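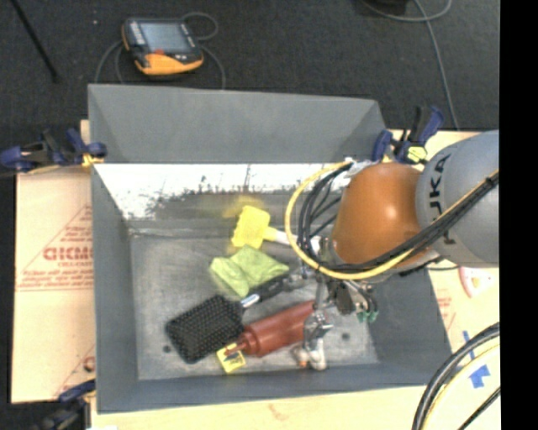

The case against the free return

I have never believed that sending a coat back costs nothing. The shop says it does, in large green letters, and I suppose it's true at the moment I drop the parcel off. After that I have my doubts.

Last December I ordered three pairs of boots from Prelik, meaning to keep one. I kept none. Two went back in the box they came in, the third in a bin bag and a lot of tape. The refund of £217 took 39 days and four emails, one of which asked me to rate my experience.

Defenders say it gives us choice. Perhaps. Nullden, where I used to buy shirts, now offers 400 of them and a size guide that disagrees with itself. I would swap the lot for one shop with a mirror.

My sister-in-law thinks I'm being mean about people who live miles from a high street, and she has a point - her nearest shoe shop closed years ago. But then charge a couple of pounds for a return and take it off the price of the boots. Wieser tried it and was shouted at online for a week. I still don't see what was so wicked about it.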